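Filed under: Phones & Gadgets, Moaning

Two phones, one drawer

3 January 2025

My old phone finally went in October. It had been on the way out for ages, in the manner of an elderly uncle who keeps announcing it at lunch, and then one morning the screen went a sort of aquarium green and stayed that way. I could still answer calls if I remembered where the button used to be. I managed nine days like that before Marta Tymoshchuk, who shares my desk and therefore my ringtone, told me to grow up and buy another one.

I don't enjoy buying phones. I enjoy it less each time, because the differences get smaller and the names get longer. My budget was 300 pounds, and I had three requirements: it should last a full day, it should fit in a coat pocket without altering the line of the coat, and it should take a photo of a receipt that a human being in accounts could read. You would think this was a modest list. Everything in the shop was either half that price and felt like a calculator, or double it and wanted to film my skateboarding.

I ended up with two. This was not the plan. I bought an Arneo, the middle one of the range, new and in a box. Then Ostap Horobets from the five-a-side lot offered me his Korkex for next to nothing, because he'd been given a better one through work, and I am unable to walk past a bargain even when I have just paid full price for the same thing. So for the last couple of months I've been swapping my SIM between them every Sunday night with a bent paperclip, and my family has stopped asking.

The Arneo first. It is a very good looking object. It's thin, the back is matt, and it has been rounded off at every corner like something intended for toddlers. The screen is lovely. I have no complaints about the screen at all, apart from the brightness, which it likes to manage for me. It has decided I prefer things gloomy. I turn it up, it waits until I've looked away, and it turns itself back down. There is a setting to stop this and I have switched it off twice.

Battery is where it lets me down. On a quiet day it gets to bedtime with a bit to spare. On a day with any kind of train in it, I'm at 13 per cent by teatime and walking about the house with my arm stretched towards a socket. I had a long phone call with Turholm (my network, for my sins) about a bill, forty minutes on hold with that pan pipe thing they play, and I watched the number drop while I listened. They hung up on me before the phone did, so credit where it's due.

The Korkex is the opposite in every respect. It's a brick. It has the weight of a proper old torch, and when you put it down on a table people look round. The battery goes for two days and sometimes gets into a third out of spite. Ostap had it for two years and dropped it down most of the stairs in his building, and there is one small nick by the charging port to show for it. I would trust this phone in a war.

I would not trust it with a menu. The software is a mystery to me. There are two apps for messages, two for the calendar, and a third thing called Hub which seems to be a kind of lobby for adverts. Every morning it tells me my steps. On the first Wednesday it told me I'd done 1,458 and asked if I was all right. I had been in bed with a cold. I found this quite touching until it tried to sell me a watch.

The keyboard also has opinions. It has learnt, from Ostap I assume, to finish about half my sentences with the word "mate". I sent one of those to Shakuntala Solanki, who is my dentist's receptionist, confirming a hygienist appointment. She replied "no worries mate" and I've been too embarrassed to look her in the eye since.

Calls are much the same on both. I know hardly anyone rings anyone now, but my mother does, and she reports that on the Arneo I sound "far away" and on the Korkex I sound "like you've got a cold". I did have a cold for part of that. I've asked her to re-test.

As for cameras, I'm not the person to ask. I take photos of receipts, parking signs and things I've put on a table. The Arneo makes everything look slightly nicer than it is, food in particular. The Korkex makes everything look like evidence. Receipts were readable on both, which is all accounts care about, although Nawal Fawzy in accounts did send one back with a note saying "is this a sandwich". It was a sandwich. The photo was fine, it was the claim she was querying.
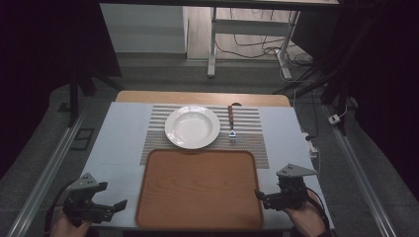 White plate, striped placemat.

Then there's the matter of cases. The Arneo needs one, being as slippery as a fish, and once you've put it in a case it's the same thickness as the Korkex and you can't see the nice matt back that you paid for. I bought mine from the Ruddock stall in the market. It's brown, it smells strongly of glue, and the hole for the camera is two millimetres away from where the camera is. The man said it would "settle". It's had since October.

I did ask Arsen Fedoruk which one I should keep, because he's the sort of person who reads the spec sheets and knows what all the numbers are for. He looked at both of them for some time, turned them over, and asked why I hadn't spent 600 and got a decent one. I've taken him off the list of people I ask.

So where have I ended up? The SIM is in the Korkex this week and I think it's staying there, mostly because I've lost the paperclip. The Arneo lives in the kitchen drawer with the takeaway leaflets and comes out for recipes, where the nice screen is some use and the socket is only an arm's length off. If anybody wants to make me an offer for it I'd consider one, case included. Case very much included.

Next time I'll try to write up the headphones, if the left one comes back.

Recent posts
The kettle that wants my email address
Printer, year four
I have been to the big Turholm shop and I have questions
Things I've charged overnight for no reason

Contact me | All words mine, please ask before pinching them | Back to top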